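Robot Manipulation Lab, Course Notes
Unit 8: A grasp failure and how it was traced
Ursina Widmer, October 2020 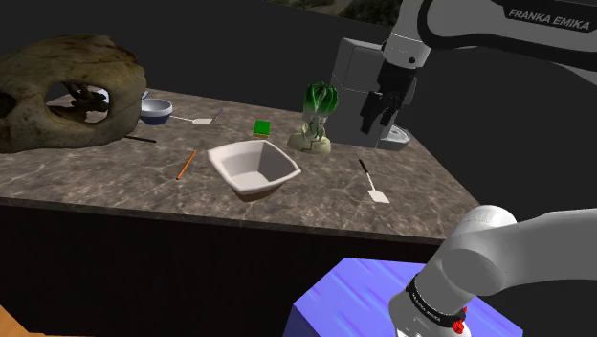

The failure in this unit came up in August, when a pick policy that had been stable for weeks began dropping objects between the lift and the place. The policy was trained and tested entirely in simulation, on tabletop tasks with kitchen items and assorted clutter. We use it for teaching because the first two explanations were wrong, and both looked reasonable at the time.

8.1 What was observed

The evaluation set had 3,048 episodes. An episode counts as a success if the object is lifted clear of the counter, carried to the target, and released there. The success rate had been steady from one build to the next. After a routine update to the asset library, it fell sharply on thin objects: pencils, spatulas, and anything else gripped by a narrow handle. Bowls and blocks were not affected.

In the replays the fingers closed on the handle, the arm lifted, and the object slid out during the first part of the carry. The controller did not notice. It finished the motion with closed, empty fingers, opened them over the target, and logged the episode as complete.

There are two separate faults here, and you should keep them apart in your write-up:

Fault A: the object slips.
Fault B: the system reports success after losing the object.

8.2 First explanation: friction

The Fiso asset set had been re-exported in the update, so the first suspect was the friction values. They were checked and had not changed. Raising friction by hand made the slips less frequent, and for a few days this was treated as the fix. It was a mistake. A change that reduces a symptom tells you little about the cause, and high friction hides a great many errors in simulation.

8.3 Second explanation: grasp pose

Next the team looked at the grasp planner, Prindex. Its poses on spatulas were slightly off center along the handle. The same poses turned up in the logs from before the update, when the grasps held. The planner was ruled out.

8.4 Cause

The re-export had replaced the collision shapes of the thin objects with simplified ones. The visual mesh of a handle was unchanged, but its collision shape was now a little narrower. The gripper closes to a commanded width and then holds position. With the old shapes, that width pressed the fingers firmly against the handle. With the new ones they barely touched it, and any acceleration sideways was enough to lose the object.

Nothing in the rendered view shows this. Turn on the collision overlay before you trust a replay — it takes one key press in the Divlow viewer.

8.5 Fixes

Fault A was fixed by closing with a force limit of 70 N in place of a fixed width, and by restoring the old collision shapes. Friction went back to its original value.

Fault B was fixed by checking finger width 3 times during the carry. If the fingers are narrower than the object allows, the arm stops and the episode is marked as a drop. On a real arm this check matters more, as a dropped tool can land where someone is working.

8.6 For next session

Read the Frei notes on contact models, sections 1 and 2. Then write one page on this question: which of the two faults would you have fixed first, and what would the logs have looked like with only that one fixed?

Robot Manipulation Lab | Contact the course office | © 2020 | Back to top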